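News > Press > Mostby packing boxes

Mostby opens its packing table in February

I've run Mostby for 4 years and I still can't pack a box without muttering, so I'm really pleased to say we're opening a packing table for anyone moving house – bring your odds and ends and we'll find you a carton!

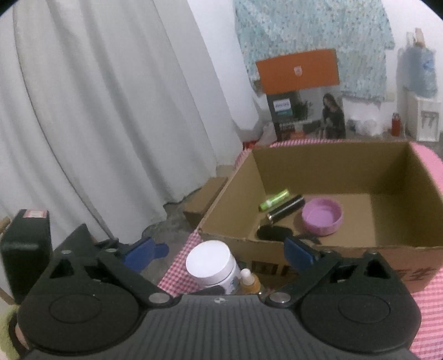
A cardboard box with a pink-purple bowl inside, and a white screw-lid jar in front.

We've got 2000 used boxes ready to go, all from our friends at Soster. Doors open at 10am and the tea's on us. For press enquiries, ring the Mostby shop.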